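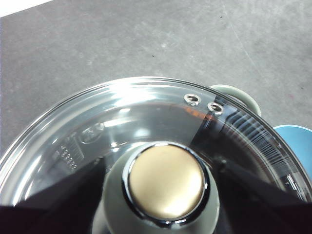 When can people start viewing the new flats at Tapsell Wharf?
From the first weekend in October, mornings only to begin with, and you'll need to book a slot through the Skona office on the quay.

So it's finally happening. I've been walking past the hoardings at Tapsell Wharf for what feels like half my adult life, and this week a sign went up on the gate with a phone number on it and the words "Register now". I rang it on the spot, in the drizzle, with a bag of shopping over one arm.

The scheme is 61 homes in all, spread over two buildings. Ernau House is the taller one at the back, and Fluda House is the long low one that faces the water. If you've only seen the old drawings, the ones that were pinned up in the library, forget the roof garden. It's gone. There's a shared courtyard in its place, with bike storage down one side and a gate through to the towpath, which I think most of us will get more use out of anyway (it blows a gale up on those roofs).

Most of the flats have two bedrooms. There are 17 one-bedroom places as well, all of them in Ernau House, and a handful of three-bedroom ones on the ground floor of Fluda House with their own front doors and a strip of garden. Those are the ones I'd go for if I had the money, which I don't, so that's that settled.

Prices aren't out yet. I asked twice and got the same polite answer both times, that a list will go to everyone on the register before the viewings open. What I did get was a bit more on how the sales will work. 30 of the homes will be kept back for people who already live or work in the town, and for the first month they can't be sold to anyone else. You'll have to show a council tax bill or a letter from your employer. After that month, anything left over goes into the general pot with the rest.

I'm pleased about that part. When the maltings were done up, plenty of people I know missed out because they heard about it too late, and half the windows there are still dark in winter. A month isn't long to sort out a mortgage, mind you, so if you're even slightly tempted I'd get your paperwork together now and not wait for the price list to land.

A few things people have been asking me since I mentioned it in the bakery queue. Parking: one space for each of the bigger flats, none for the one-bedroom ones, and no visitor bays on site. You'd be using the car park behind the swimming baths like everybody else. Pets are fine, although the lease says you have to ask first. Heating comes from a shared plant room and is billed separately from the service charge, and I couldn't get a figure for either. That's the one I'd push on if you go to a viewing, as a low asking price doesn't mean much with a whopping service charge stuck on the end of it.

All the leases are the long sort, and there's no ground rent. Kitchens come fitted, with an oven and hob, and you bring your own fridge and washing machine. Floors are included in the living rooms and hall, but the bedrooms are left bare unless you pay for carpet. Lifts in Ernau House only. Fluda House has stairs, quite steep ones going by the plans, so do think about that if you've got a pushchair or dodgy knees.

There's one show flat, on the first floor of Fluda House at the bridge end, and you'll be let in for half an hour at a time. The woman on the phone said sturdy shoes, no heels, because the path from the gate hasn't been laid yet. Children are welcome as long as somebody's got hold of them.

The towpath stays shut between the bridge and the old crane until the courtyard gate goes in, so the diversion along Mill Lane carries on for now. I know, I know! I'm as fed up with it as you are, and the puddle outside the tyre place gets bigger every time I go by. I did ask for a reopening date and was told "before people move in", and the first people are meant to move in next spring.

To register you can ring the number on the gate or call in at the Skona office, which is open until five and shuts for lunch. They'll take your name, what size of place you're after and whether you count as local. It doesn't commit you to anything and there's no fee. I've put my name down for a nose round the show flat and I'll write up what I find, service charge included if I can get it out of them.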